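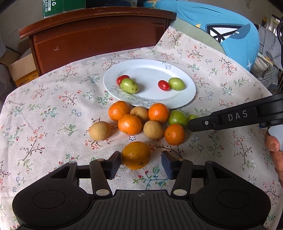

Fruit, plate, flowered cloth, two grippers.

I've been sent version four of the Brelska good practice guide for home recording, and I've now read it twice, once with a cup of tea and once with a pencil. It has 13 rules. I agree with five of them, I can live with a few more, and the rest look to me like rules written by people who have never tried to pick up a cherry tomato with a gripper in each hand.

For anyone who found this page while looking for my posts about damp: I do paid hours moving household things about with hand-held grippers, and the recordings go off to train robot arms. Fruit on and off plates, mostly, lately. Antigoni Zervas runs our end of it from Curkell and is patient with my emails.

Rule 1 is "Use a natural domestic setting". Rule 2 is "Remove all items not needed for the task". I wrote to ask which one wins. I was told they are "complementary". Well, look at the top of the page. There's a cardboard box, a green box with a barcode on it, something large and blue with stars on, a heap of fabrics, and the cloth itself is all over flowers. I'd call that a natural domestic setting. Under rule 2 most of it ought to go in the cupboard, and then you have a table in a room where no one lives. If the finished robot can only tell an orange from a tablecloth when the tablecloth is plain, I'd want to know that before I bought one.

Rule 4 says patterned surfaces are "discouraged but permitted where representative". Representative of what? My mother had a flowered cloth on her table for most of her life and I don't think she ever saw a matt grey one. Ezequiel Soler, who does the same work as me in a flat across town, went out and bought a plain cover after version three, paid for it himself, and then version four came along and softened the wording. He's still cross. I would be too.

Now the ones I do agree with. Rule 6: do the task at the pace you'd do it if you weren't being recorded. Good. Everybody slows down at first and goes all ceremonial, as if they were handling eggs at a museum. Rule 7: if you drop something, carry on and pick it up. Also good, and about time, because version two had us stopping and starting again, and I can't see how a machine is meant to learn about dropped fruit if every drop is thrown away. Rule 9, about keeping cables clear of the working area, is common sense. Rule 10 is wiping the finger pads between foods, no argument. Rule 11 is the right to stop and have a recording deleted, and it should be rule 1.

Rule 8 I have a proper quarrel with. "Hands must not appear." On a round table with two grippers going, at some point a bit of somebody's hand will be in the picture, as there is in mine. The guide says such recordings "may be marked down". Marked down by how much? By whom? I asked Antigoni for a number and she did get me one, to her credit: out of 941 recordings checked over the spring, 222 had been marked down for hands. Then I asked what being marked down does, and she didn't know. Neither did Alby Rakena, who does the checking. He ticks the box and it goes into a column, and what becomes of the column is a mystery to him.

This is my trouble with the whole business of good practice. A rule costs nothing to add. Somebody upstairs has a worry, the worry becomes a line in the guide, and the people at the tables spend their afternoons obeying it. I'd have no objection if each line came with a sentence telling us what went wrong without it. Rule 10 has one (sticky pads, slipped grip, spoiled recordings) and I've never once skipped rule 10.

Shewit Shiferaw takes the other side, and I said I'd put her view fairly. She thinks that if everyone does as they please you get a pile of recordings you can't compare, and that a slightly silly rule followed by everyone beats a clever one followed by half. She used to inspect kitchens, so she has seen what people do when left to their own judgement. I take the point about kitchens. I'd still say a speck of raw chicken and a visible fingernail aren't the same sort of problem.

And then rule 12, "vary the objects", with an appendix of approved fruit. Oranges are on it. Cherry tomatoes are on it, under fruit, which started an argument I won't repeat. Anything with blemishes is to be "avoided where possible". Have they bought fruit lately? Half of what comes home in the bag is spotty by the time it reaches the plate, and surely that's the half a robot will find harder. I've left my spotted ones in and will go on doing so until someone gives me a reason.

Comments on version four close at the end of May. I've sent three pages. Denise Dunmore has offered to collect other people's and send them in together without names, so if you do this work and would like to grumble in safety, leave a note below and I'll pass it to her. Rule 13, by the way, is "Read this guide before every session". It is forty minutes long if you include the appendix, and the reading time is unpaid.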